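*(Water on the lectern. Not next to the clicker this time.)*

# Eighty-Six Grays: naming things people will have to live with

Brundau evening series, 50 minutes including questions. Horácio does the intro. If he tells the ferry story, cut the first section and go straight to the catalog.

## Opening

- Hello, thanks for coming out on a weeknight to hear a man talk about surface names.
- My job for most of my working life: I wrote the little words under the samples. You've read my work while waiting for someone to find the manager.
- Ask for hands: who has a kitchen counter? Who knows what it's called? (Wait. Usually one person, and they're very proud.)

## The Florkanetti catalog

- 251 finishes. My first assignment, at Pelateck, was to name the ones that didn't have names yet.
- 86 of them were gray. I want you to sit with that for a second. I had to.
- The factory had codes for them and the codes were excellent. You could order by code and get the right slab. Sales hated the codes.
- Brief from sales, in full: "Make it sound like somewhere." They didn't say where.
- So the first week is all weather. Fog, Mist, Harbor Mist, Morning Harbor. By Thursday I had used up the coast.
- Second week, geology. I don't know any geology. Slate, Shale, then a word I was sure was a rock and which a customer later told me was a cheese.
- Read out the list slowly. Don't laugh at "Reluctant Dove." Let them do it.

## What a name is for

Main point of the talk, so slow down here.

- A sample is the size of a playing card. The counter is the size of a counter. The name has to cover the difference.
- People don't remember a gray. They carry the name home and then remember a gray that suits it, and some of the complaints we got were from customers whose memory had improved the color.
- Story: the couple from Sampaio who sent back a perfectly good slab of Quiet Evening. Nothing wrong with it. They said it wasn't evening enough. We shipped the same material again with a new sticker, Late Evening, and got a thank-you card.
- (Pause. If anyone from Pelateck is in the room, this was a different company.)

## Three meetings I still think about

1. The one where we debated "Pebble" against "Pebbles." Singular won. It was considered more premium to have only the one.
2. The one where legal asked whether "Riverbed" promised a river.
3. The one in August with the air conditioning broken, when 13 finishes got named before lunch and every one of them was some kind of ice. They sold very well, I'm sorry to say.

## Names that failed

- "Oatmeal." Fine for a sweater. People don't want to eat breakfast off breakfast.
- "Concrete." It was the most accurate name in the catalog. Returned constantly.
- "Gray." I slipped it in myself. It lasted one printing. Horácio Neves, who was my boss then and is somehow still my friend, circled it in red and wrote "are you all right?"

## Practical part (people asked for this last time)

- Ask for the code. Write it on your hand if you have to.
- Borrow the largest sample they'll let out of the building. Leave it in your kitchen for a weekend and look at it when you're tired.
- Put it beside whatever wood you already own, cabinets or floor. Showrooms have lovely wood. You may not.
- Speckled hides crumbs. This is either a benefit or a warning, depending on who wipes the counter in your house.
- Don't tell anyone the name until it's installed. They will have opinions on the name.

## Close

- Back to the person who knew the name of their counter. Ask why they picked it. Whatever they say, agree.
- Last bit before questions: I redid my own kitchen and chose by code, as a matter of principle. 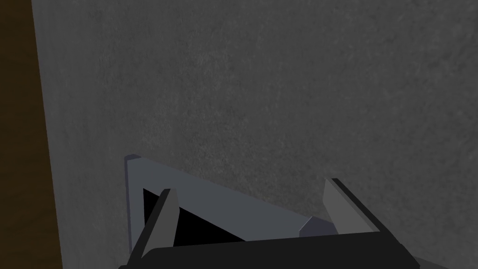
- My wife looked up the code the same night. It was Reluctant Dove.
- Questions. If there aren't any, Horácio has promised to ask about the cheese.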